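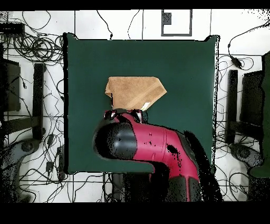 DRURNSKA, October – The town's annual dumpling contest has been won by a dumpling that most of the other entrants do not consider to be one.

Home News Food & Drink What's On Letters

The winning plate, entered by the Mirzaei bakery on the corner of the market square, was a baked parcel of potato, fried onion and sour plum. Baked is the awkward word. The contest has been running for 26 years and in all that time every winner has been boiled, apart from one that was steamed and is still spoken of in a certain tone.

Judges tasted 347 dumplings between ten in the morning and half past three, with a break for lunch that most of them declined. Each plate was marked out of 100 for dough, filling and what the score sheet calls "general bearing". The Mirzaei entry did well on the first two and came top by a single mark, which was enough to start an argument near the tea urn that carried on into the car park.

The rules, which fill one side of a sheet of paper, say only that a dumpling must be "closed, hot and of a size to be eaten without a knife". They say nothing about water. Supporters of the bakery had copies of the sheet with them and were happy to hand them round. Opponents replied that the rules don't mention plates either, and people still bring those.

By the evening a petition had gone up in the window of Natell, the grocer's opposite, asking for the prize to be handed to the runner-up, a plain boiled cheese dumpling from the village of Sulonlow. It had 518 signatures when the shop shut. Sulonlow has a good many fewer grown-ups than that, so either feeling is running high in Drurnska as well or some people have signed for their relatives. The shop sold out of curd cheese the same afternoon and says it has no view on the matter.

Sulonlow's own team has been fairly quiet. In a short note to the organisers it thanked the judges for their time, wished the bakery well with "its pie", and asked for its serving dish back.

For anyone who wants to form an opinion at home, the bakery has shared the outline of its recipe. The dough is flour, soured cream, an egg and a good pinch of salt, rested under a bowl for an hour. Boiled potatoes are mashed dry, without milk, and mixed with onions that have been cooked slowly in butter until properly brown. A spoonful goes on each round of dough with half a stewed plum on top, the edges are pinched shut, and the parcels are brushed with egg and baked in a hot oven until they colour. They are served with more soured cream and, this month at least, a certain amount of comment.

The organisers say the result stands. They will look at the wording before next year's contest, and have invited suggestions in writing, a decision they may come to regret. The first three letters arrived before the hall was locked up. One proposes a separate class for baked entries, one proposes a separate hall, and the third is a recipe for soup.

Print this story | E-mail this story

We use cookies to make this site work and to remember your settings. By carrying on, you agree to this. OK | Find out more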